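December 3, 2021
Teardown cell, Skoldale bench

Carried on with the setup for the desktop towers. The case goes on its side on the slats with the open side up, parts tray to its left. Arm was re-homed first thing. Fingers checked for play, none that I could feel.

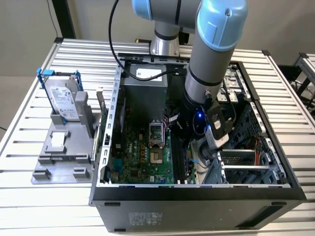
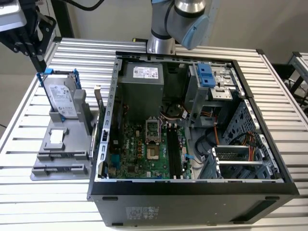
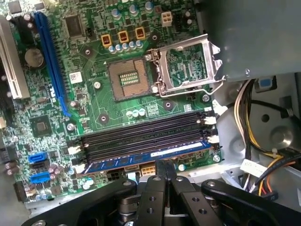

Base position of the tower is still the weak spot. The slats let the case creep when the arm pulls on anything tight, so I cut two stops from scrap and clamped them at the front face. Offset after a pull is now under 2 mm, was 5 mm in July with the old rubber feet. Good enough for the drive caddy, not good enough for memory.

Memory notes. The latch clips have to be fully out before the fingers close, otherwise the module tips and the grip slips off one end. Dropped approach speed to 25 percent for the last stretch and left the rest alone. Grip force unchanged.

Socket: leave the load plate standing open and keep the fingers away from the pins. I put a keep-out box over the whole socket in the Udance program, with extra height for the plate. If you reload an older program the box is gone, so check before you press start.

Tray: the drive pocket is a snug fit and the caddy needs to come in straight. Re-taught that point by hand, saved under the same name. White pad stays where it is.

Arm cable is all right for now but it has a lot of slack at the top. Celina Kołodziej wants a second tie point so it can't swing down toward the case. Tedine has the clips, part order goes out with the next batch.

Finger screws are due at 200 hours. Use the low-strength thread locker, the other one took a heat gun to undo last time.

Still to do:
Second tie point
Better stops, metal
Re-teach memory pull after the stops are in
Send Þórarinsdóttir the new offsets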